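Where the Solder Goes Soft: Repair Counters and the Return of the Small Fault

Most household electronics fail in dull ways. A connector works loose, a capacitor dries out, a joint cracks after a few thousand cycles of heating and cooling. The part that has failed costs less than the postage needed to send the product back, and for two decades that settled the matter in favor of the trash.

The repair counter at Pilley, which opened in August in a former shoe store, works on the other assumption. It took in 603 items in its first season, mainly lamps, kitchen scales, radios and battery chargers. The intake sheet records the model, the fault as the owner describes it and the supply voltage. Owners' descriptions are kept word for word, including the unhelpful ones. "Dead" is the most common entry.

Diagnosis follows a fixed order. The supply is checked first, then the fuse, then the switch, then the wiring between boards. Only after that does anyone look at the board itself. The order reflects labor cost – a continuity test on a cable takes seconds, while tracing a fault on a dense board can use up an afternoon.
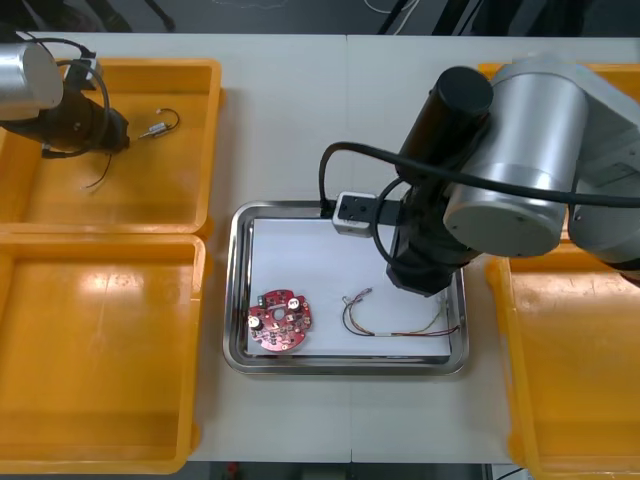

Spare parts are the harder problem. Modau, a parts dealer that supplies Pilley and several similar counters, lists 3,110 items, and a large share of them are pulled from scrapped equipment. Pulled parts need to be kept apart and easy to see, before they are matched to an order. A round red board with a scalloped outline is simple to identify by shape alone. A harness in black, red, yellow and orange is less so. Wire color suggests a function but does not prove it, and Modau asks buyers to meter each conductor before connecting power.

Connectors cause more returns than any other line. Two housings can share a pin count and differ in pitch by half a millimeter, enough to seat badly and pass a bench test anyway. The dealer now prints pitch on every bag.

Prices remain uneven. A pulled board may sell for 6 dollars or for most of the cost of a new appliance, depending on how many are left. Sin, a smaller dealer, publishes its stock levels every week, and repairers say this has done more to steady prices than any discount. Ivex, which makes chargers, has taken a different route and sells bare boards directly, with a one-page wiring sheet. The sheet gives test points and expected voltages. It does not give a schematic.

Pilley's own figures put the success rate at 82 percent for items with wiring or switch faults. Board-level faults do worse, and the counter declines many of them at intake. Anything with a swollen battery is also refused and sent to the municipal drop-off point.

The counter charges a flat diagnostic fee, credited against the repair if one goes ahead. Parts are billed at cost. Unclaimed items are held for 90 days and then stripped, with usable boards and cables going back to Modau for credit.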